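Home Posts Archive Notes About Contact

Moving the water log off the spreadsheet

Nov 12, 2025

I have kept a record of household water use since we moved to Tramton. It started as a column of meter readings in a spreadsheet and grew to 3,211 rows, most of them entered by hand, some of them wrong. Last week I moved the whole thing to a plain text file and a short script. These are my notes on how that went, mainly so that I can find them later.

The old sheet had three faults. Dates were stored as text in some rows and as true dates in others, depending on which computer I had used. Readings were in gallons up to the meter swap in July and in cubic feet after it. And the daily use column was a formula that pointed to the row above, so sorting the sheet by anything except date broke it. 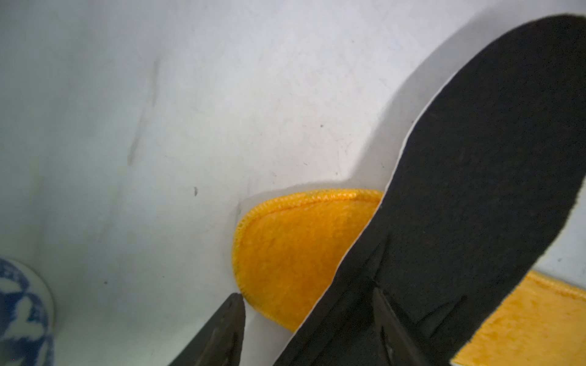 Unit conversion was the easy part. One cubic foot is 7.48052 gallons, and I kept all five decimals through the calculation and rounded only on output. The new file holds the raw reading, the unit as read, and the date. Nothing derived is stored. If I find a mistake in the conversion I can fix it in one place and run the script again.

The meter swap needed more care. The old meter was pulled in the morning and the new one started at zero, so a simple subtraction gives a large negative number for that day. I added a line type called "reset" that carries the closing value of the old meter and the opening value of the new one. The script treats it as a break and sums the two sides separately.

Elīna Priedītis asked why I didn't just use a database. I considered it. The file is small enough to read from top to bottom on every run, and a text file can be compared line by line when something changes -- I have wanted that more often than I have wanted a query.

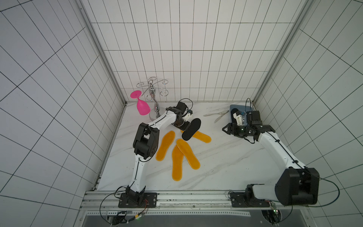 Missing days are still not settled. There are 11 gaps longer than a week, all of them from travel. At present the script spreads the use evenly across the gap, which keeps the yearly total right and makes the daily chart useless for those periods. Preben Oddsson keeps a similar log in Fesley and leaves his gaps blank. I may switch to that for the chart and keep the even spread for totals.

One bad row survived the move. Line 644 has a reading lower than the one before it, with no reset. Probably two swapped digits. I have marked it and left it alone until I can find the paper notebook.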